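Support > Journal Archive > Closed Tickets > Search and Indexing

Page numbers missing from back-issue search results

Print this page | E-mail this page

Status: Closed
Opened by: Igor Urbańczyk, Lambert Classical Society
Component: Plustura import, journal archive

Reported: Searches on Latin article titles return the correct volume but no page range. Greek titles return nothing. The archive holds 1,828 article records, of which 1,441 display correctly.

Step 1. Rebuilt the index on the Clateck server. No change.

Step 2. Exported 80 affected records and compared them with the printed tables of contents. Page ranges are present in the source file but sit in the field for reviewer name. All 80 come from volumes keyed before the Oltitano template was adopted.
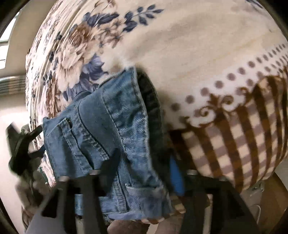
Blanket with rose print, dotted border and gingham check.

Step 3. Remapped the field and reimported the older volumes. Latin titles now show page ranges.

Step 4. Greek titles still failed. Accented vowels were stored as letter plus combining mark, while the search form sends single characters. Normalized both sides on import and on query. Retested with and without breathings — results match.

Open item: book reviews with two reviewers list only the first. Moved to a separate ticket.

Comments (3)

mkv: Same fault on our inscriptions list. Step 4 fixed it.

Igor Urbańczyk: Confirmed on our side. Iota subscript also works now.

dactyl_6: Does the remap touch the obituary notices? Ours have no page field at all.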